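Home | Noticeboard | Minutes | Swap Shelf | Contact

Trokgate Mending Club: minutes, 27 February 2025

Taken by me, Noel Layug, as Ineke had the chair and can't write and talk at once (her words!).

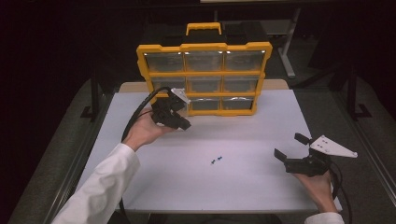

Where do the small parts live now?

In the yellow and black organiser with the nine clear drawers. It has a handle on top, so whoever opens up can carry it to the table and whoever locks up can carry it back.

1. Last time's minutes

Agreed, with one correction. I had put that the zip order came from Prins when it was Vendus. Sorry, both.

2. The organiser

Most of the evening went on this, and I enjoyed it far more than I expected to. Ineke Van Hecke wanted the drawers sorted by job (a drawer for lamps, a drawer for bags and so on) and I wanted them sorted by part, all the screws together whatever they came out of. We went back and forth for a good 15 minutes. The vote went Ineke's way and I shall be a good sport about it until August, when we look at it again.

The top row is for whatever gets used every week, as those drawers are the easiest to get at. Middle row for sewing bits: buttons, press studs, hooks and eyes. Bottom row for electrical odds and ends, fuses on the left. Springs were not settled. I say they go with the screws, but under the new system there isn't a "with the screws", so they are staying in their jam jar for now.

Labels: small ones, in pencil, on the drawer fronts. I'm doing these. Please don't bring in a label printer, we had one before and it ate tape like you wouldn't believe.

Someone asked if we could have a second organiser the same. Plomano have them at 40 euros, and we agreed to wait and see how full this one gets first.

3. The white table

It stays clear between jobs, please! Tea goes on the windowsill. If you're taking something apart, use one of the shallow trays and put your name on a bit of paper in it, particularly if you mean to leave it till next week. There was a toaster last month that three people each thought was someone else's, and it is still here if you want it.

4. Money

We have 145 euros in the tin after buying thread and glue. Vendus still owe us for the returned zips and Ineke is going to ring them again, less politely.

5. Any other business

The side door sticks. Push low down, near the kick plate.

Thimbles have gone missing again. Have a look in your pockets, I found two in mine.

Next meeting same time, same room, and Ineke is bringing the cheese biscuits.

Last updated by Noel L.
3 comments | 2 shares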